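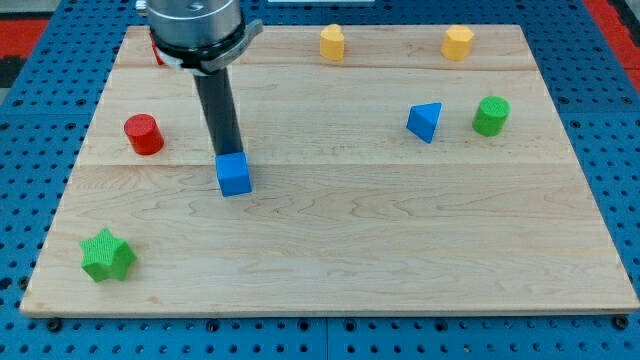
The Long Afterlife of the Kitchen Table

My parents bought their kitchen table in November of a year they still can't agree on. It came from a shop called Bakker, which sold furniture in the front and repaired lawn mowers in the back, and it cost $333, a sum my father repeated at dinner for the next decade whenever someone set down a glass without a coaster.

It is now in my apartment. It does not fit. You enter my kitchen sideways, like a man edging along a ledge, and guests who sit on the window side are there until dessert. I have measured the room on four separate occasions in the hope of a better answer.

I'm told this is normal. Everybody I know over 40 is storing, dodging or paying rent on a table that belonged to somebody else. The couches go to the curb without a tear. The lamps vanish. The table stays, because somebody once did long division on it, and you can still find the remainder pressed into the finish if you tilt your head.

Floor Vanhove has been refinishing tables for 11 years from a shop behind a tire place, and she has strong views on what people like me are up to. "They bring it in and they say, make it look new," she told me. "So I show them what new looks like, on a sample. And they go quiet. Then they say, maybe leave that corner."

That corner is where the trouble starts. Vanhove charges by the hour, and a good part of the hour, by her account, is spent negotiating over which damage is damage and which is Grandpa. Burn marks usually go. Initials stay, even rude ones. Water rings split families down the middle. She once had two brothers in the shop arguing over a gouge that each of them claimed to have made, with a fork, in a temper, and neither would give it up. She sanded around it.

She works mostly with a hand scraper and a wax she buys in tins from Jellier, and she has no patience for the thick, glassy coatings that were popular when my parents were shopping. "You're eating off a bowling alley," she said. I thought of our table, on which a dinner plate, given a firm push, could travel from my mother to my sister without slowing. We considered that a feature.

Of course you can skip all this and buy a new one. I tried. The Barero, which is the table every furniture site has decided I want, seats six, or eight if they're fond of each other, and arrives in two boxes with a bag of bolts. It is a perfectly good table. I sat at one in a showroom for a while and tried to picture a child being made to finish her peas there. The salesman asked if I was all right.

At the cheaper end there's the Fakano, which folds flat against the wall and would give me back my kitchen. A friend has one. You can walk past it with both arms out. When she has people over she lowers it with a bang that stops conversation, and we all hold our plates in the air while she hunts for the leg.

Iker Prieto, who moves furniture for a living and has the shoulders to show for it, takes a less tender view than Vanhove's. He sees the tables on the way up the stairs, and again, some years later, on the way down. "Nobody measures the turn," he said. "They measure the door. The door is fine. It's always the turn on the landing." He has taken legs off with the owner crying next to him. He has hoisted a table over a balcony on the word of a woman who swore it had gone in that way, and it later came out that she'd been thinking of a piano.

His advice is to let it go while you still like it. The bill for moving mine came to $636, so I have now spent more on getting the table up my stairs than my parents spent on owning it. When I mentioned this to my father he asked whether I was using coasters.

I did take it to Vanhove in the end, or rather I took her one leaf, the only part I could get down the landing by myself. She ran her palm along it and found the dent from the year of the frozen turkey, then the patch where my sister removed her nail polish and a fair amount of varnish with it. She asked what I wanted done.

I said maybe just clean it.

She charged me for an hour, most of which we spent talking, and sent me home with a rag and half a tin of wax. I've used the wax once. The leaf is a shade darker than the rest of the table now, and my mother noticed it before she had her coat off.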